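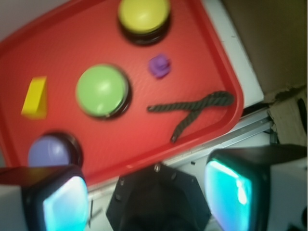
Red tray, with the yellow and green buttons.

## Sour base, batch 14 — September

Continuing from the last entry. The aim is still a shelf-stable citrus base for the bottled sour that tastes close enough to fresh lime that we can stop juicing to order on busy nights. Batch 13 was drinkable but flat in the finish, and the foam collapsed before the glass reached the pass.

Changes from 13:

- citric acid down, malic up (ratio now 2:1 by weight, was 3:1)
- lime peel steeped in the sugar overnight, previously four hours
- gum arabic hydrated separately, then added to the warm syrup
- everything by weight, including the water

Finished yield was 1055 g after straining. Loss is mostly syrup held in the peel. I pressed the peel lightly and stopped when the liquid went cloudy. Batch 11 was pressed hard and went bitter by the second day, so I would leave that alone.

Hydration of the gum is still the slow step. Stick blender at low speed gives lumps with a dry center, high speed gives a lot of trapped air that takes most of an afternoon to clear. What worked this time was mixing the gum dry with an equal weight of sugar, adding it to 60 °C water in small amounts, and then leaving the covered jar alone. No visible lumps at the strainer.

### Spirit tests

Spec held constant: 60 ml spirit, 25 ml base, 10 ml water, shaken 14 seconds on the large ice, double strained, no garnish.

**Gindholm.** The base was built against this one, so no surprise that it sits well. Juniper is clear up front, peel oil behind it. Slightly too sweet at the end. Foam held to the halfway mark on the glass.

**Brulska.** Better than expected. The rye note covers the malic edge, which I can find easily in the gin version and could not find here. If we do a house vodka sour, no changes needed.

**Haworth, the younger bottling.** Does not work. Barrel tannin and peel together read as over-steeped tea. Tried again with 20 ml base and it was thinner but no less bitter. A whiskey sour wants lemon and I should stop trying to make one base cover both. Opening a separate page for a lemon version.
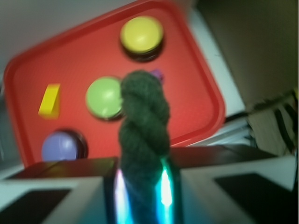

Dilution came out higher than on paper. I weighed the tins before and after for the gin and vodka rounds and both picked up more water than the batch 13 rounds did, same shake time. Two possible causes: the ice had been out of the freezer longer, or the base went in at room temperature where 13 came straight from the fridge. I suspect the second. Next round both come from the fridge and the ice gets pulled right before the shake. If dilution drops back, the 10 ml of added water can stay in the spec. If it doesn't, cut it to 5.

### Fresh comparison

Same spec with fresh lime and 2:1 syrup, Gindholm only. Tasted blind, three glasses each, order shuffled by whoever was not tasting. Notes from the sheet, unedited:

- fresh is brighter on the nose, all tasters
- base has longer finish, maybe from the gum
- base "a bit like candy" (one taster, twice)
- no clear preference once the glass warmed up

The candy comment is fair. I get it too, mainly from the smell. Commercial lime cordial has the same thing and I think it comes from peel oil without enough of the greener, bitter juice notes next to it. Could try replacing a tenth of the water with clarified fresh juice, but that shortens shelf life and partly defeats the purpose. One small batch to see whether it matters before arguing about it.

### Bitters

Ran two dashes of the Nuvuvo grapefruit in the gin version at the end of the session. It dries out the finish and takes care of most of the sweetness problem noted above. One dash is not enough to notice. The downside is a pink tint in the foam that looks like a mistake under the bar lights. Dashing it into the tin spreads the color evenly, dashing on top leaves spots.

### Storage

Split into four bottles: two fridge, one room temperature, one freezer. Labeled on the shoulder with grease pencil, since the paper labels from batch 12 slid off in the cold. Check smell, clarity and pH on the usual schedule. Batch 12 at room temperature started to throw sediment in the second week and I want to know if the separate gum step fixes that.

### To do

- recalibrate the pH meter, drifting again at the low end
- reorder malic, one more full batch in the tub
- lemon version, start from the batch 9 ratios
- 14 with 5 percent less sugar, no other change
- ask the bar whether a 25 ml pour of base is practical with the current pourers, or whether the spec should be rewritten to 30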